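Evaluation of the Evimus Two-Arm Tabletop Kit for Small-Object Handling
Final report, Laboratory Project II
Author: Agathe Mallet
Submitted in April

1. Purpose

The department is considering the Evimus kit for the second-year manipulation course. The kit is sold by Ukmont as a complete teaching cell: two arms, wrist cameras, fixed cameras, a frame and the control software. This report covers setup, teleoperated use, camera views, recording and documentation. Policy training was outside the scope of the project and is mentioned only where the recording format affects it.

The comparison baseline is the single-arm Gaillard unit already used in the first-year course. No measurements were repeated on the Gaillard; figures for it come from earlier student reports.

2. Configuration under test

The arms face each other across a black tabletop, with black fabric on the surrounding walls. Each arm carries a two-finger gripper and a small wrist camera. The fixed cameras see the full table. Household items and toys were left on the table as background objects, so that the views would be closer to what a course group would produce than a bare surface would be.

The control software is Kivska, supplied with the kit. It was installed on a lab workstation running the image recommended by the seller. Installation took most of an afternoon, chiefly due to a driver package that had to be fetched separately. The package is named in the manual, but in the troubleshooting chapter and not in the installation chapter.

3. Wrist view

The wrist cameras look along the fingers from behind, so the jaws occupy the lower part of the picture. This is the view the operator relies on for the last few centimeters of an approach. With the standard exposure profile, pale surfaces hold their detail and the dark tabletop loses most of it. Small colored items remain easy to separate from each other.

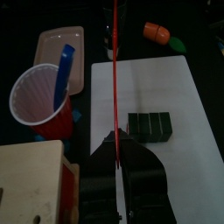 Can the kit be used with only one of the wrist cameras connected?
Kivska starts with either wrist camera missing, but it marks the session as incomplete and the export tool skips it unless the check is switched off in the settings.

Two points came up during use. First, the fingers hide whatever lies directly between and under them, and an operator working from the wrist view alone tends to approach too low. Second, the exposure profile is set per camera and is not restored after a restart. We wrote a short startup script to reload the profiles. Ukmont confirmed by email that this is a known limitation of the current release.

4. Fixed view

The fixed camera was used for supervision and for recording both arms together. Its placement is left to the buyer. The manual gives a range of heights but no drawing - a drawing would have saved us several attempts.

At the position finally chosen, both arm bases, both grippers and the back row of objects are inside the view. The indicator lights on the bases can be read from the recording, and this was useful when matching video to the fault log. Small print on the label panel at the front right of the table cannot be read at this distance. Thin cables lying on the white board are visible, though their ends are hard to follow when a gripper hangs over them.

The two arms can work close together over the board. Kivska applies a minimum distance between the grippers, which is adjustable. At the default value the arms stopped more often than the operators considered necessary. We reduced it by one step for the later sessions and kept it there. 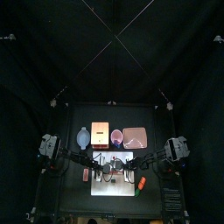
5. Handling trials

5.1 Procedure

A total of 400 trials was planned, divided equally between two task groups. The first group of 200 used small rigid blocks on the board. The second group of 200 used cables and other flexible or thin items. Each trial began from the same arm pose and ended when the operator pressed the foot switch or when the time limit was reached.

Operators were students who had finished the first-year course. All received the same briefing and one practice period. A trial was counted as complete if the object was released in the target area without a software stop. Partial placements were logged separately and are not included in the completed count.

5.2 Results

Of the 400 trials, 233 were completed. The rigid group accounted for the larger share. Most failures in the flexible group were missed grasps in which the fingers closed beside the item, and the remainder were stops triggered by the distance check.

Operators reported that depth was the main difficulty. Long thin items that run toward the camera were judged worst: position across the view is clear, but height above the table is not. Blocks were easier when a side face could be seen in addition to the top. Printed marks on the side faces gave a usable cue to orientation, since a circle seen at an angle narrows to an oval.

Shadows on the pale surface helped less than expected. The lighting in the enclosure is dim and soft, and a faint shadow edge was often missed by operators who were watching the fingertips. An additional lamp was tried for one session. It improved the shadows but produced glare on the glossy items, and was removed.

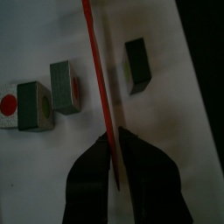
5.3 Operator effort

Sessions were limited by the operators more than by the hardware. Error rates rose toward the end of long sessions, and the logged pauses became longer. For course use we suggest short slots with a change of operator between them. The leader handles supplied with the kit are light, but the trigger spring is stiff compared with the Gaillard, and two operators asked for it to be changed. Ukmont sells a softer spring as a spare part. It was not tested.

6. Recording and export

Kivska stores camera streams and joint data in one session folder. Time stamps were consistent across streams once clock synchronization was enabled, which is off by default. Drift between the fixed camera and the joint log stayed below 2 frames in every session checked.

Export to the format used in our course required a conversion script. The script is short and is included in the appendix. One defect was found: if a session is renamed after recording, the export tool keeps the old name in the index file and the session cannot be reopened until the index is edited by hand.

For reviewing sessions, the fixed view was the more useful of the two camera types. It shows which gripper is over which side of the board, and it can be played at high speed without losing the sequence of events. The wrist views were consulted mainly to decide whether a grasp had been made.

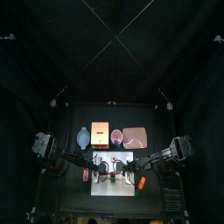 Figure 4. Fixed view of the cell, both grippers over the tray.

7. Assessment

The kit is suitable for the second-year course, subject to three changes to the local setup: the driver package and startup script should be part of the lab image, clock synchronization should be switched on before the first session, and the fixed camera should have a marked mounting position. The default gripper distance can be kept for beginners.

The kit is less suitable for unsupervised use. A stop caused by the distance check has to be cleared in the software, and the message shown does not state which arm caused it. New users restarted the program in most of these cases and lost the session.

Compared with the Gaillard unit, the Evimus takes more floor space and more preparation, and offers two-arm tasks that the Gaillard cannot perform. Spare fingers are available for both. The service terms offered by Ukmont were not assessed and should be checked by the department before an order is placed.

Appendix A: conversion script
Appendix B: trial log by task group
Appendix C: exposure profiles used for the wrist cameras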